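Petit balayage à l'atelier Montes

Le grand carrelage brillant de l'atelier, on l'adore -- il renvoie la lumière jusque dans les coins -- mais il ne pardonne rien, pas le moindre bout de papier ! En février, on a donc ressorti la balayette et la pelle à long manche, et quel plaisir de ramasser sans se plier en deux.

Les poils bleus bien posés sur le carreau, la pelle beige juste en face, et entre les deux un petit papier froissé qui attend son tour. 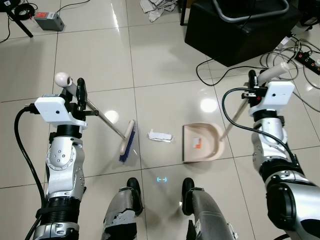
Au ras des câbles

Côté tabouret bleu foncé et multiprise, on travaille à petits coups, la pelle bien à plat, pour amener le papier sans l'envoyer filer plus loin. J'aime beaucoup ce coin un peu encombré !
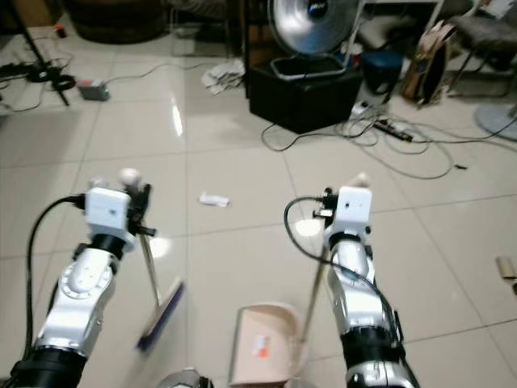 Faut-il mouiller le sol avant de balayer ?
Mieux vaut balayer à sec : sur un carreau lisse, la poussière humide colle et laisse des traces. La serpillière vient après, bien essorée.

Dans la pelle

Un fragment blanc, un petit morceau orange, et la brosse qui passe encore par-dessus -- mon moment préféré !
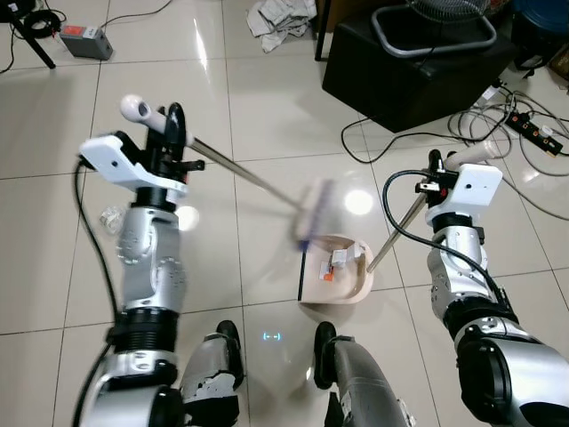

Eun-seong Koo nous écrit que chez Skotevham, on balaie toujours du mur vers le centre, et qu'un chiffon à peine humide passé ensuite sur le carrelage attrape la poussière fine que les poils laissent derrière eux. On essaie dès demain matin !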